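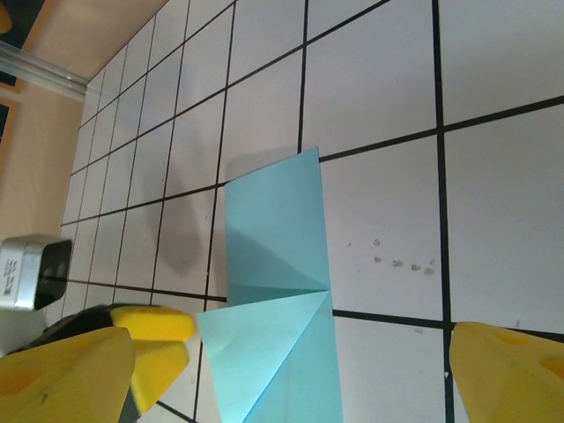 Figure 7. Light blue sheet, partly folded, on a tiled surface.

Section 5: Folding on a Tiled Surface

Most of this manual assumes you own a craft table. Most of the letters we receive suggest that you own a kitchen counter. This section covers the Allham fold on square tile, using one sheet of paper from the Wolde pad in your Firkitz starter kit. If you are working on plain wood, glass or the kit's own folding board, skip to Section 6 and enjoy your smooth, uneventful life.

Before You Begin

You will need:
One square sheet of Wolde paper, any pale color
The bone folder from the kit (a butter knife handle will do, and we will pretend we didn't say so)
A dry cloth
A soft brush or a dry pastry brush

Pale paper is recommended for your first few tries. Creases show up on it as slightly darker and lighter facets, and that's how you tell a fold from a wish. On the dark sheets at the back of the pad you can fold the same line three times and still not find it.

5.1 Preparing the Tile

1. Brush the tiles you plan to use, then the ones next to them. Specks travel. In Figure 7 there is a small row of brownish ones on the tile to the right of the paper, and they are just the sort of thing that ends up inside a fold.

2. Wipe with the dry cloth. Do not use a damp one. Grout holds water long after the tile looks dry, and Wolde paper drinks it.

3. Find the largest clear stretch you can. A single tile is seldom big enough for the whole sheet, so some part of your work will cross a grout line. Decide now which part that will be.

Note: White tile with black grout makes an excellent ruler. It also makes a very convincing one when it was laid crooked. Check one tile with the corner of your paper before you trust it. The corner is 90 degrees. The tile may have other ideas.

CAUTION: Never press a crease directly over a grout line. The paper will take on the groove as well as the fold, and the groove is permanent.

5.2 Making the First Folds

4. Lay the sheet color side down with one corner pointing away from you. Fold the left corner over to the right corner, crease, and open it again. You now have a center line. You will be asked to find it several more times, so make it a good one.

5. Bring the two lower edges in to meet the center line. Crease each from the middle outward. Open both.

6. Fold the bottom corner up to the point where the side creases cross the center. Crease lightly and open. This is the fold people press too hard. It is only a landmark, and you'll be changing your mind about it in step 9.

7. Turn the sheet over. Slide it, don't lift it. Lifting a half-creased sheet invites it to close up like a startled clam, usually in the wrong direction.

Note: If a crease comes out soft, move that part of the paper onto the middle of a tile and run the bone folder along it once. Once is enough. A shiny line means you have been ironing.

5.3 Forming the Panel and Flap

8. Fold both sides in along the upper half of the sheet so that they make a tall panel. One edge should be straight. The other is allowed a slight taper, and the top will keep a bit of a point. Leave it alone. Beginners like to tuck the point under at this stage, and then write to us in step 14.

9. Set the horizontal fold below the panel. It should run clear across and be the sharpest line on the piece. Everything under it belongs to the lower flap.

10. Spread the lower flap so that it widens toward you. The creases from steps 5 and 6 should now fan out from a spot near the horizontal fold. Compare your flap with Figure 7. Yours may have a crease or two extra. Call them experience.

11. Look across the upper panel at a low angle. A faint diagonal should show through from the layers beneath. If it doesn't, work near a window or tilt a lamp. If it still doesn't, go back to step 8 and speak to it firmly.

CAUTION: Stop here if the phone rings. This is the last step at which the piece will lie more or less where you left it. Between steps 12 and 13 it has to be held, and both of your hands will be spoken for.

5.4 Closing the Base

12. Hold the panel flat at the horizontal fold with one finger. With the other hand, lift the two outer points of the flap together.

13. Push the center of the flap inward along the fanned creases until it collapses on itself. Do not help it with a fingernail. It knows the way if step 10 was done properly, and if step 10 was not done properly a fingernail will only make a hole.

14. Tuck the top point under, behind the panel, and press the whole base on a clear tile for a slow count of five.

Note: Weight it overnight if you like. Our sample folder, Eldana Chala, uses a dictionary. A cookbook works just as well, provided you have wiped the cover, and you probably haven't.

5.5 If Something Has Gone Wrong

The sheet keeps drifting while you crease.
The tile is too slick. Put a sheet of plain newsprint underneath. You will lose the grid as a guide, but you will keep your temper.

There is a ridge across the lower flap.
You creased over grout. See the caution in 5.1, which was in capital letters.

There is a bump under a fold.
Open that fold, brush it out, and close it again. Do not try to flatten a crumb with the bone folder. On pale paper it leaves a stain, and on the tile it leaves more crumbs.

The paper is darker on one side.
Check for your own shadow first. If the dark patch moves when you do, the paper is fine.

The panel leans.
Your center line from step 4 is off. There is no fix for this, though a leaning panel can be passed off as a bird looking at something.

Replacement Paper

The Wolde refill pad is Skillix part number 173. It is sold in pale and mixed colors. Sheets spoiled by grout, moisture or temper are not covered under the kit warranty.

Continue to Section 6: Folding on the Board.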